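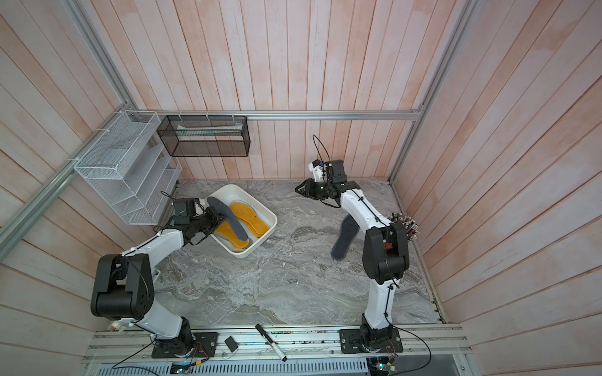 Insole Care: Your Questions

We love insoles at Zuline. We fit them, trim them, wear them on our own long walks, and answer mail about them all year long. These are the questions that come up most, with the fullest answers we can give. If yours is missing, bring it to the shop (and bring the shoes too, please!).

Do I really need to wash my insoles?

Yes, and you'll be so glad you did. Your insoles take in all the sweat your socks don't, plus dust, skin and whatever the trail threw at you. A wash every few weeks in summer and once a month in winter is plenty for most people. Runners will want to do it more often.

Can I put them in the washing machine?

Please don't. The spinning bends the foam in ways it was never meant to bend, and hot water can loosen the glue between the layers. Hand washing takes a few minutes and is much kinder to them.

So how do I wash them by hand?

Fill a basin with enough lukewarm water to cover the insoles and add a small squirt of dish soap. Press the water through the foam with your palms, then go over the top cloth with a soft brush, working from heel to toe. Rinse until the water runs clear. Press them between two towels to get the water out, and don't wring or twist them.

What about leather or cork?

Those don't get a bath. Wipe leather with a damp cloth and a little saddle soap, let it dry, and rub in a thin coat of conditioner if it feels stiff. Cork is even easier: damp cloth, mild soap, done. If the edges have started to crumble, a cork sealer from any shoe repair shop will buy you another season.

How long do they take to dry?

Foam pairs usually need overnight, and thick ones can take a full day. Stand them on edge somewhere with moving air. Keep them away from heaters, hair dryers and the dashboard of your car, which can curl the toes up like old toast. Check under the heel before you put them back in, as that's where the damp hides.

They still smell after washing. Now what?

Sprinkle on baking soda, leave it overnight, and shake it off outside. White vinegar mixed half and half with water is our other favorite. Spray it on lightly and let it dry completely (the vinegar smell goes away, we promise). If neither one works, check the shoe. Very often the smell lives in the lining, and a fresh insole on top of it won't stay fresh for long.

How do I know when it's time for a new pair?

Take them out and look at the bottom. Deep dents under the heel and the ball of the foot mean the foam has given up. Press a thumb into the heel and see if it springs back. Cracks, peeling cloth and sore feet at the end of an ordinary day are all good signs too. Daily walkers often get six months to a year from a pair.

Can I move one pair from shoe to shoe?

Sure, if the shoes are the same shape inside. A pair trimmed for a narrow dress shoe will slide around in a hiking boot, and sliding means blisters. Lots of our customers keep 2 pairs and switch between them, so each one gets a day to air out. We think it's the best habit you can pick up!

How do I trim a new pair?

Pull out the old insole and lay it on top of the new one, heels lined up. Trace around the toe with a pen. Cut just outside the line with sharp scissors, try the fit, and take off a little more if the toe buckles. Trim only at the front. The heel cup and the arch are shaped to sit where they sit.

My insoles squeak!

Oh, we know that sound. It's usually the insole rubbing on the bed of the shoe. A pinch of talcum powder or cornstarch underneath will quiet most of them. If it comes back, the insole may be a touch too wide, so shave a sliver off the side near the toes.

Which sizes do you carry?

Kids through extra large, in foam, gel, cork and leather. We have 53 styles on the wall, and wide fits are kept behind the counter, so just ask. Wool winter insoles come in each January and tend to go fast.

Can I return a pair I've already cut?

We can't take back trimmed insoles, sorry. Uncut pairs can be returned within 102 days with the receipt. If you're nervous about cutting, come in and we'll do it with you for free.

Last updated 2024-09-01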